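쌀, 콩, 밀가루를 오래 두고 먹는 방법: 마른 식재료 보관 정리

저는 한국에서 산 지 오래되었지만 한국어는 어른이 되어서 배웠습니다. 그래서 문장이 조금 딱딱할 수 있습니다. 양해해 주시기 바랍니다. 지난번에 냉동실 정리에 대한 글을 올린 뒤에 마른 재료는 어떻게 보관하느냐는 질문을 여러 번 받았습니다. 오늘은 제가 집에서 쓰는 방법을 순서대로 적겠습니다.

먼저 장소를 정합니다

용기를 사기 전에 장소를 먼저 보아야 합니다. 저는 처음에 반대로 했습니다. 예쁜 유리병을 많이 샀는데 찬장 높이보다 병이 높아서 넣을 수 없었습니다. 그 병들은 지금 베란다에서 단추와 나사를 담고 있습니다.

마른 재료에 좋은 곳은 어둡고, 온도가 많이 변하지 않고, 물을 쓰는 곳에서 떨어진 곳입니다. 가스레인지 바로 위의 찬장은 편리하지만 좋지 않습니다. 밥을 짓고 국을 끓일 때마다 더운 김이 올라갑니다. 냉장고 위도 생각보다 따뜻합니다. 저희 집에서는 현관 쪽 벽에 있는 낮은 수납장을 씁니다. 부엌에서 네 걸음 더 걸어야 하지만 여름에도 그 안은 서늘한 편입니다.

싱크대 아래에 쌀을 두는 분이 많습니다. 저도 예전에 그랬습니다. 배수관에서 물이 조금 새는 것을 모르고 있다가 쌀 한 봉지를 다 버렸습니다. 꼭 싱크대 아래를 써야 한다면 바닥에 직접 놓지 말고 받침을 하나 깔아 주십시오.

용기를 고르는 기준

유리병은 냄새가 배지 않고 속이 잘 보입니다. 대신 무겁고, 높은 선반에서 꺼낼 때 위험합니다. 플라스틱 통은 가볍고 네모난 것이 많아서 자리를 적게 차지합니다. 하지만 카레 가루나 말린 고추를 한 번 담으면 냄새가 잘 빠지지 않습니다. 저는 향이 강한 것은 유리병에, 곡식과 가루는 플라스틱 통에 담습니다.

입구의 넓이도 중요합니다. 손이 들어가지 않는 통은 씻기가 어렵고, 안쪽 구석에 오래된 가루가 남습니다. 가게에서 통을 볼 때 저는 주먹을 한번 넣어 봅니다. 조금 이상하게 보일 수 있지만 가장 확실한 방법입니다.

뚜껑의 고무 패킹은 분리되는 것을 사십시오. 분리되지 않으면 그 틈에 가루가 끼고 나중에 거기에서 벌레가 생길 수 있습니다. 저는 Granus 통을 여섯 개 쓰고 있는데 패킹이 쉽게 빠져서 이 점은 만족합니다. 다만 뚜껑의 손잡이가 약해서 하나는 벌써 부러졌습니다. 같은 자리에 두는 Vetel 통은 손잡이가 튼튼하지만 패킹을 뺄 때 젓가락이 필요합니다.

숟가락과 계량 도구

젖은 숟가락을 가루에 넣으면 안 된다는 것은 모두 알고 있습니다. 그러나 바쁜 아침에는 이것을 지키기가 어렵습니다. 그래서 저는 통마다 작은 스푼을 하나씩 정해 두는 방법을 권합니다. 분유나 세제, 단백질 가루를 사면 안에 스푼이 들어 있을 때가 있습니다. 식품에서 나온 스푼은 깨끗이 씻어서 다시 쓸 수 있습니다. 세제에서 나온 것은 식품에 쓰지 마시고 화분 흙을 뜰 때 쓰십시오.
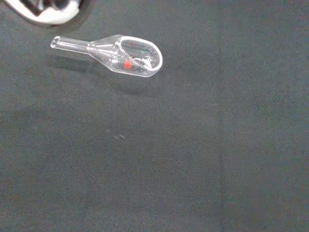
작고 투명한 플라스틱 스푼

스푼은 씻은 다음 마른 천 위에 놓고 하룻밤 말립니다. 손잡이 속이 비어 있는 모양은 물이 안쪽에 남기 쉽습니다. 세워서 말리면 더 빨리 마릅니다. 저는 수요일 저녁에 모든 스푼을 모아서 씻고 다음 날 아침에 통에 다시 넣습니다.

스푼 하나에 얼마가 들어가는지 한 번만 재어 두면 아주 편리합니다. 같은 스푼이라도 설탕과 밀가루는 무게가 다릅니다. 부엌 저울로 재고, 마스킹 테이프에 그램 수를 써서 통의 옆면에 붙입니다. 저희 집 귀리 통에는 "한 스푼 30g"이라고 쓰여 있습니다. 아침에 저울을 꺼내지 않아도 됩니다.

스푼을 가루 속에 묻어 두는 것은 추천하지 않습니다. 손으로 잡은 부분이 가루에 닿게 됩니다. 뚜껑 안쪽에 작은 고리를 붙이거나, 통 옆에 컵을 하나 두고 거기에 꽂아 두면 됩니다. 컵에 꽂을 때는 어느 통의 스푼인지 알 수 있도록 손잡이에 색 테이프를 감아 주십시오.

재료별로 주의할 점

쌀: 한 번에 많이 사지 않는 것이 제일 좋습니다. 여름에는 작은 포장을 사서 페트병에 나누어 담고 냉장고 채소 칸에 넣습니다. 페트병은 속까지 완전히 말라 있어야 합니다. 깔때기가 없으면 종이를 말아서 쓰면 됩니다. 마른 고추를 쌀통에 넣는 방법도 있는데, 저는 해 보았지만 효과가 있었는지 잘 모르겠습니다.

밀가루: 봉지째 집게로 집어 두는 분이 많습니다. 종이 봉지는 주변의 냄새와 습기를 잘 받습니다. 봉지에서 날짜 부분을 가위로 잘라 통에 같이 붙여 두면 나중에 헷갈리지 않습니다. 중력분과 박력분은 눈으로 보면 똑같기 때문에 이름을 꼭 쓰십시오. 저는 한 번 바꾸어 넣어서 수제비가 다 풀어졌습니다.

콩과 팥: 비교적 오래 갑니다. 그런데 오래된 콩은 불리는 시간이 길어지고, 삶아도 가운데가 딱딱할 때가 있습니다. 새로 산 콩을 먼저 쓰던 콩 위에 붓지 마십시오. 남은 것을 그릇에 꺼내고, 새 콩을 넣고, 그 위에 남은 것을 올립니다.

설탕과 소금: 상하지는 않지만 굳습니다. 굳은 흑설탕은 식빵 한 조각과 같이 밀폐 통에 하루 넣어 두면 부드러워집니다. 소금은 마른 팬에 약한 불로 볶은 다음 충분히 식혀서 담습니다. 뜨거울 때 담으면 뚜껑 안쪽에 물방울이 맺힙니다.

깨와 견과류: 기름이 많아서 실온에 두면 금방 맛이 변합니다. 작은 봉지에 나누어 냉동하십시오. 볶은 깨는 냄새를 맡아 보고 크레파스 같은 냄새가 나면 버리는 것이 좋습니다.

벌레가 생겼을 때

쌀벌레를 처음 보면 많이 놀랍니다. 저도 소리를 질렀습니다. 우선 그 통만 보지 말고 옆에 있는 통도 모두 열어 보아야 합니다. 벌레가 생긴 쌀은 그늘진 곳에 신문지를 펴고 얇게 널어 둡니다. 햇볕에 널면 쌀이 갈라져서 밥맛이 떨어집니다. 밀가루나 부침가루에 벌레가 생긴 경우는 아까워도 버리십시오. 체로 쳐도 작은 것은 그대로 내려갑니다.

선반은 진공청소기로 모서리까지 빨아들인 다음 식초를 조금 탄 물로 닦고, 문을 열어서 충분히 말립니다. 선반 나사 구멍도 잊지 말고 보십시오. 저희 집은 거기에 있었습니다.

습기 제거제에 대하여

김이나 과자에 들어 있던 작은 봉지는 버리지 않고 다시 쓰는 분이 있습니다. 투명한 알갱이가 들어 있는 실리카겔은 말려서 다시 쓸 수 있는 것이 있지만, 흰 가루가 든 석회 제품은 물에 닿으면 뜨거워지므로 다시 쓰지 마십시오. 저는 Drovport 시장에서 2000원에 산 도기 조각을 설탕 통에 넣어 둡니다. 물건의 이름은 모르겠습니다. 한 달에 한 번 햇볕에 말리면 됩니다.

이름표 쓰는 법

이름표에는 재료 이름, 통에 담은 달, 스푼의 그램 수를 적습니다. 담은 날까지 적으려고 하면 귀찮아서 오래 못 합니다. "1월"이라고만 써도 충분합니다. 글씨는 유성펜으로 쓰고, 위에서 내려다보는 서랍이라면 옆면보다 뚜껑에 붙이는 것이 편리합니다. 테이프를 뗀 자리가 끈적이면 식용유를 조금 묻혀서 5분 기다렸다가 주방 세제로 닦으십시오.

다음 글에서는 말린 나물과 버섯을 다루겠습니다. 호박고지를 하얗게 말리는 방법을 알고 계신 분은 댓글로 가르쳐 주시면 감사하겠습니다. 제 것은 늘 갈색이 됩니다.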